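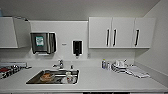

Preguntas frecuentes antes de pedir presupuesto

¿Cuánto cuesta el brazo Onder?
3098 euros, sin pinza. Sí, la pinza va aparte, como las patatas en ciertos restaurantes.

¿Y la pinza?
Depende de lo que quiera agarrar. Si la respuesta es «de todo», reserve más dinero y bastante paciencia. 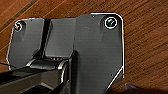
Pinza de placas sobre superficie de madera.

¿Tengo que reformar la cocina?
No. Mida la encimera, apunte dónde están el fregadero y los enchufes y mande el croquis a A-yeong Maeng. Acepta servilletas.

¿Puedo pagar a plazos?
En 12 cuotas, con una señal de 100 euros. La señal no se devuelve por arrepentimiento conyugal.

¿Qué partida se olvida siempre?
Los recambios. Wonwood cobra 70 euros por el juego básico. Pida dos.

¿Cuándo llega?
Los pedidos de agosto salen en septiembre. Prulteo también descansa, aunque sus robots no.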